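Drinks shelf FAQ – Fisberg office, second floor

Last touched Fri 1 February. Written by Sihan Deng, mostly at lunch, so sorry for the spelling. If your question isn't in here, put a note on the fridge.

Who is the shelf for?

Anyone with a desk on this floor. Fang people too, when they're over for meetings. Visitors get one free, just tell them where it is.

How do I pay?

Jar or the sheet. Jar takes coins and bills. Sheet is a tick next to your name, settle at the end of the month. Please don't do both and then ask me to work out which one counted.

What does it cost?

Same price for every bottle. It's written on the jar lid. It went up in September and will probaly go up again.

Where do the drinks come from?

Two places. Woltetti brings the water and the sodas. The Asian drinks come from Sedoteck, the wholesaler by the highway. Minimum order there is 100 bottles, so when something runs out it can stay out for a while. Last order was 300 and we had nowhere to put them. Not doing that again.

Can I request something?

Yes. Write it on the fridge list. 3 names next to it and I'll order it.

What about energy drinks?

No. Asked and answered.

Are the bottles cold?

The ones in the fridge are. The ones on the shelf are room temp. Take a cold one, put a warm one in its place. Takes five seconds.

Can I take one home?

Sure, if it's paid for. 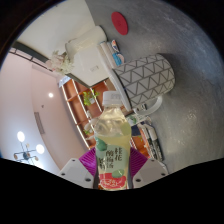
THE PLUM ONE

What is it?

Suanmeitang, 酸梅汤. Sour plum drink. Clear bottle, white cap, pale green label with green plums on it. Most asked about thing on the shelf by a mile, so it gets its own section.

What does the other bit of the label say?

桂花 – guihua, osmanthus. Small flower, smells a little like apricot. Goes in a lot of sweets and teas.

I thought sour plum drink was dark?

The kind my aunt makes is nearly black, from smoked plums, boiled forever with hawthorn and rock sugar. This one is pale yellow. Different style, much lighter to drink. If you want the dark kind you'll have to make it, I can give you the recipe but it's an afternoon.

Is it sour?

A bit. Sweet first, then sour. People who like lemonade tend to like it. People who wanted iced tea tend to leave half of it in the sink.

Does it have alcohol?

No. It's not plum wine. Please stop telling visitors it's plum wine.

Caffeine? Sugar?

I can't promise either way for every batch. Small print is in Chinese, bring me the bottle and I'll read it to you. If it matters for your health, ask before you open it.

Ice or no ice?

Ice if you've got it. I'd do a short glass, lots of ice, nothing else. Marcela's team mixes it with soda water, half and half, and that's good too – better than I expected.

Can I warm it up?

In a mug, microwave, short bursts. Not in the bottle!! Plastic bottle does not go in the microwave. I've had it warm in the winter, it's okay. A slice of ginger helps.

How long does it keep once it's open?

Fridge, cap on, finish it the next day. Name on the cap or it gets tossed on Friday.

TABLES AND MUGS

Do I need a coaster?

Yes please. Sugary drinks leave rings and the rings go sticky. Coasters live by the kettle, put them back there.

Whose mugs are those?

Top shelf is shared. Bottom shelf is people's own, leave them alone. Patterned ones could be either so check the shelf, not the mug.

I spilled some. Now what?

Warm water and a cloth, right away. Then a dry cloth. Don't use the blue spray, it leaves streaks.

Where do empties go?

Rinse, cap back on, into the tall bin next to the door. Glass goes seperately.

The shelf is empty, when's the next order?

Look at the fridge list. If there's a date on it, that's the date. If there isn't, I haven't ordered yet, and a reminder is fine.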